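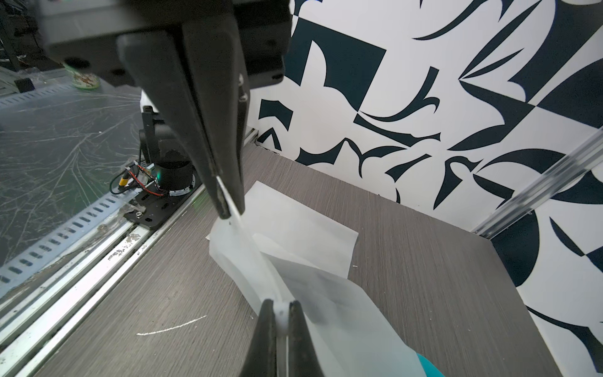
To: Bimanual Handling Practice list
Subject: Re: Draft section 2, thin sheet and bag material
From: Practice desk, Grakov

Members are thanked for their comments on the February draft. The message from the Tusance site is quoted in part, with our reply after each point.

> The draft limits closing force for all soft items to one value. Our
> operators find that thin film slips at that value when both arms
> pull, and they raise it on their own. Could the limit be set by
> material?

Agreed. Section 2 will carry a separate line for film, bags and waxed paper. Any change to closing force must be entered in the station log before the next run -- operators may not adjust it during one.

> We also ask whether the table must be cleared between trials. At
> present Ritchie clears after every trial and we clear once per shift.

The table is to be wiped and side rails brushed after every 30 trials, and at the start of each shift. Lint and fine debris cling to light film and can be carried into the finger pads. Ritchie may keep its stricter rule.

> Finally, what is the hold distance between the two grippers when
> they share one sheet?

The revised text will read: "Where two grippers hold the same sheet, the tips shall remain at least 100 mm apart and shall not be drawn more than 300 mm apart. Neither arm shall release until the other has confirmed its hold." The lower figure was requested by Plukutine, whose fingers are longer than ours.

Sites that cannot meet the lower figure should write to this list by Friday, stating the finger length in use. The revised section will then be sent out for a final reading.

Practice desk, Grakov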